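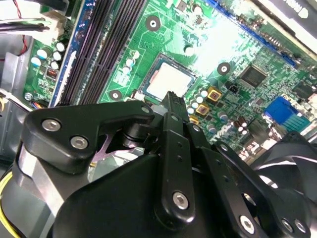
Atelier maintenance matérielle, séance 4
Le processeur : le sortir, le regarder, le remettre
Polycopié de Gwenaël Jacquet, relu par Evdokia Drakos. Version du 6/2/23, qui remplace celle où les figures étaient dans le désordre.

Avant de venir

Relire la séance 3 (alimentation et connecteurs). Apporter un tournevis cruciforme, un chiffon non pelucheux et de la patience. Les manches amples sont à proscrire, les bracelets à breloques aussi. Le groupe de Karim Filali commence à l'heure ; celui de Miklós Kun commence quand Miklós a retrouvé la clé de l'armoire.

1. Se repérer sur la carte mère

On travaille boîtier ouvert, couché sur le flanc, câble secteur débranché. Débranché veut dire débranché du mur, et non « éteint avec le bouton ». Appuyer ensuite quelques secondes sur le bouton de mise en marche pour vider ce qui reste dans les condensateurs.

Trois repères suffisent pour ne pas se perdre. Le socket est le carré qui reçoit le processeur. Les trous de fixation répartis autour servent au ventirad, c'est-à-dire au radiateur et à son ventilateur, et on les confond volontiers la première fois avec ceux qui fixent la carte au boîtier. Les emplacements mémoire, longs et parallèles, se trouvent en général tout près, pour des raisons de longueur de pistes que l'on verra en séance 7 si le calendrier tient. Il n'a jamais tenu.

Vocabulaire à connaître pour le contrôle :

Socket : support du processeur, avec son levier et son cadre de maintien.
IHS (dissipateur intégré) : le capot métallique du processeur. C'est lui que l'on voit, et c'est lui que tout le monde appelle « le processeur ». La puce de silicium est dessous et ne se montre pas.
Substrat : la petite plaque qui déborde autour du capot. On tient le composant par là.
Détrompeur : encoche ou triangle qui indique le sens de montage. Son nom est optimiste.
LGA : les broches sont dans le socket. PGA : les broches sont sous le processeur. Dans les deux cas, elles se tordent.

2. Dépose

Retirer le ventirad en desserrant les vis en croix, un demi-tour chacune. S'il résiste, c'est la pâte thermique qui a durci : faire pivoter doucement de gauche à droite. Tirer tout droit est une très bonne façon d'arracher un processeur PGA de son support, levier fermé. Dorian Delaunay garde dans son tiroir celui de la promotion précédente et le montre sur demande.

Nettoyer le capot avant d'aller plus loin. Une noisette d'alcool isopropylique sur le chiffon, jamais directement sur la carte. On doit retrouver le métal propre ; les auréoles dans les coins sont tolérées, les empreintes de doigts le sont moins.

Dégager le levier en l'écartant légèrement, puis le relever. Sur un socket LGA, ouvrir ensuite le cadre. Le composant est posé, il n'est plus tenu : c'est à ce moment précis que quelqu'un éternue.

Saisir le processeur par deux bords opposés et le lever bien à la verticale. On ne le fait pas glisser, on ne le bascule pas, on ne le retourne pas au-dessus du socket pour « voir ce qu'il y a dessous ». On l'éloigne d'abord.
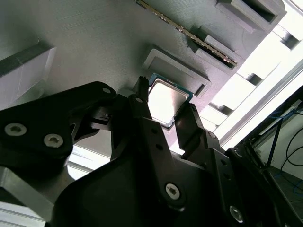

La pression doit être juste suffisante. Trop faible, le composant pivote entre les doigts et finit par tomber, de préférence sur un coin. Trop forte, il part comme un noyau de cerise. L'élève moyen essaie les deux avant de trouver le réglage, ce qui explique que nous fassions cette séance sur du matériel réformé, don de la société Zotormont.

Poser ensuite la pièce sur une surface antistatique, dans une coque ou sur le tapis Vidal du poste. Le couvercle d'une boîte à sandwich ne convient pas. La question est posée chaque année.

3. Inspection

Lire la référence gravée sur le capot, si elle est encore lisible, et la reporter sur la fiche. Examiner les contacts en lumière rasante, sans y toucher. Regarder le socket de la même manière : une broche tordue se repère au reflet qui manque dans l'alignement. Si vous en trouvez une, appelez l'enseignant. Si vous en avez fait une, appelez-le aussi, le barème prévoit ce cas et il est plus clément qu'on ne le dit.

Le nombre de broches dépend du support et ne se compte pas à la main. Un étudiant de mars dernier est arrivé à 504 avant la pause et a dû recommencer.

4. Repose

Aligner le détrompeur, présenter le composant à plat, le lâcher. Il doit descendre sous son propre poids. S'il ne descend pas, il est dans le mauvais sens, quelle que soit votre conviction. On n'appuie pas avec le pouce.

Refermer le cadre, rabattre le levier. Sur un LGA, le levier demande une force franche et produit un craquement désagréable qui est tout à fait normal. Sur un PGA, si ça craque, ce n'est pas normal.

Déposer la pâte thermique (seringue Drinel, une par binôme) : un grain de riz au centre. Un grain de riz cru. L'an passé, le service a consommé 57 seringues, soit nettement plus qu'il n'y avait de processeurs, et certaines cartes ont été rendues tartinées.

Remonter le ventirad, visser en croix, rebrancher son ventilateur. Cette dernière opération est la plus oubliée du module.

5. À rendre

La fiche de poste complétée, avec la référence relevée, le type de socket et un schéma orienté montrant l'emplacement du détrompeur. Un schéma se fait à la règle. Ajouter une réponse rédigée, dix lignes au maximum, à la question suivante : pourquoi ne remet-on jamais un ventirad sur l'ancienne pâte ?

Les fiches se déposent dans le casier Britido, au fond de la salle, avant la séance 5. Prévoir pour celle-ci les barrettes mémoire et le même tournevis, s'il n'a pas été prêté entre-temps.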